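Galería: coordinación de dos brazos, planificación y control

Proyecto Tremow, laboratorio de software de Hastham
Textos de la galería: Hjørdis Strand
Última actualización: 11 de noviembre de 2023

En esta página reunimos el material de nuestro trabajo con dos brazos que comparten una misma mesa. El hardware lo compramos hecho y casi no lo tocamos. Lo que escribimos nosotros es el software: el planificador, el controlador, el módulo de percepción y las herramientas para mirar los datos después. Los textos son cortos y cada uno corresponde a una parte del sistema. Quien busca los detalles matemáticos los encontrará en el informe interno que Grímur Østergaard terminó en febrero.

El código está dividido en dos repositorios. El primero se llama Gulow y contiene todo lo que debe funcionar en tiempo real. El segundo se llama Šimek y contiene la percepción, el registro de datos y el visor. Los nombres no significan nada especial, los elegimos de una lista y ya se quedaron así.

1. El espacio compartido

Cuando dos pinzas trabajan sobre la misma zona, el problema principal es el reparto del espacio. En la primera versión dividimos la mesa con una línea fija y cada brazo tenía prohibido cruzarla. Era seguro, pero muchas tareas quedaban imposibles. Ahora el planificador reserva volúmenes por un tiempo limitado: un brazo pide una región, la recibe, y la libera cuando su trayectoria ha terminado. Si el otro brazo la necesita antes, espera a una distancia que se puede configurar.

Narayanan Kandasamy escribió la parte de las reservas y también el pequeño simulador con el cual las probamos antes de mover nada en la mesa.

La vista desde la muñeca es la entrada principal del módulo de percepción. Con ella calculamos la posición del objeto respecto a los propios dedos, y con ella también comprobamos si los dedos del otro brazo han entrado en la región.
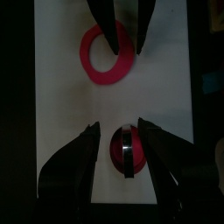 Los dedos grandes son los del propio brazo, abiertos a los dos lados de la pieza roja redonda. Los dos dedos negros que bajan desde arriba pertenecen a la otra pinza y quedan a ambos lados de la parte derecha del anillo rojo plano. La pieza redonda se encuentra más cerca del dedo derecho que del izquierdo, y este es el tipo de diferencia que el controlador tiene que corregir antes de cerrar.

2. Centrado antes del agarre

El agarre tiene su propia máquina de estados, con 4 estados: acercar, centrar, cerrar y confirmar. El segundo es el que más trabajo nos ha dado. El módulo de percepción estima el centro de la pieza y el punto medio entre las puntas de los dedos, y envía la diferencia al controlador. El controlador mueve la muñeca lateralmente hasta que la diferencia queda por debajo de un umbral.

Al principio usábamos una ganancia constante y el movimiento oscilaba mucho en los últimos milímetros. Young-sook Wi la cambió por una ganancia que disminuye con la distancia, y añadió un límite de velocidad lateral. El movimiento es más lento, pero no hemos vuelto a ver la oscilación en las pruebas.

3. Máscaras y reflejos

Para separar la pieza del fondo usamos una segmentación por color, seguida de un modelo pequeño que limpia los bordes. Sobre una superficie blanca el rojo se separa bien. Las partes metálicas son más difíciles: un reflejo brillante puede dividir la máscara en dos mitades, y entonces el centro calculado salta de un lado a otro.

La solución actual es sencilla. Unimos las regiones que comparten color y están muy cerca, y calculamos el centro sobre la envolvente convexa. Con las formas abiertas, como los anillos, esto no se debe hacer, y por eso la configuración de cada tarea lleva un parámetro llamado «tiene_agujero». Hay que escribirlo a mano. Sabemos que no es elegante, y está en la lista de cosas por mejorar.

4. Sombras de la otra pinza

Una pinza que trabaja encima de la mesa deja sombra, y la sombra se mueve con ella. Nuestro detector de intrusión confundía las sombras con dedos y paraba los dos brazos sin necesidad. Raghavendra Krishnan propuso comparar la imagen con la posición que publica el otro brazo: se proyecta el modelo de sus dedos sobre la imagen, y solo se acepta una alarma si la zona oscura queda fuera de esa proyección y además tiene bordes duros.

Esta comparación depende mucho de la calibración entre las dos bases. Si la calibración es mala, las alarmas falsas vuelven enseguida, y suele ser la primera señal de que alguien ha empujado la mesa.

5. Registro y visor

Todo lo que pasa en una ejecución se guarda: imágenes, posiciones de las articulaciones, reservas pedidas y concedidas, y los cambios de estado. El bucle de control funciona a 200 Hz y las cámaras van más despacio, así que cada mensaje lleva la hora del mismo reloj y el visor los alinea después.

El visor permite parar en cualquier imagen y ver qué creía el sistema en ese instante. Para nosotros es la herramienta más útil de todo el proyecto. Muchos errores que parecían de control eran en realidad una marca de tiempo equivocada.

6. Lo que falta

El planificador todavía decide el orden de los brazos con una prioridad fija, y en algunas tareas uno de ellos pasa demasiado tiempo esperando. Grímur prueba ahora una versión que calcula la prioridad según el trabajo que le queda a cada brazo. También queremos que las regiones reservadas se adapten a la forma real de los dedos, porque las cajas que usamos hoy son demasiado grandes.

Las imágenes se pueden usar en clases y presentaciones si se menciona el proyecto Tremow. Para preguntas sobre Gulow, escriban a Narayanan Kandasamy; para Šimek, a Young-sook Wi.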